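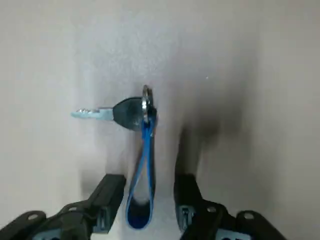
How to Set Up a Key Box for Shared Keys

Print this page | E-mail this page

By Jolene Merrick

Loose keys go missing because they are small, dark and easy to cover with a piece of paper. A strap on each key and one wooden box with a handle will take care of most of it. The whole job takes 39 minutes if you already have the parts.

What you need

A wooden box with a handle
A small split ring for each key
A strap or lanyard loop for each ring, in a bright color
A fine marker and a notebook

1. Sort the keys. Try every key in its lock before you do anything else. Put the ones that fit nothing in an envelope and write the month on it. If it says September and you still haven't needed them by spring, get rid of them.

2. Put on the rings. Open the split ring with a thumbnail or a dull butter knife, slide it through the hole in the key head and turn it until it closes. Keys with plastic heads scratch easily, so keep the knife away from the head.

3. Add the straps. Royal blue shows up well against a gray wall or a brown table. Fold the strap into a long loop and fasten it to the ring. Use one color for each building or room. At the Trulirberg workshop, Kimutai Kariuki keeps to 4 colors and leaves black out, as it disappears in a drawer.

4. Number the keys. Write a number on the strap and put the same number in the notebook, along with the lock it opens. Don't write the address on the strap.

5. Pick a spot for the box. A wide, clear table near the door is fine. Leave room on the handle side so you can get your fingers under it — a handle pushed up against a wall is no use.
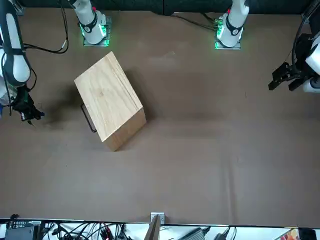

Wooden box with a black metal handle at the side.

6. Check the box once a month. Go through the notebook line by line and replace any strap that has started to fray.

Spare keys should be kept somewhere else, with their own page in the notebook.

Print this page | E-mail this page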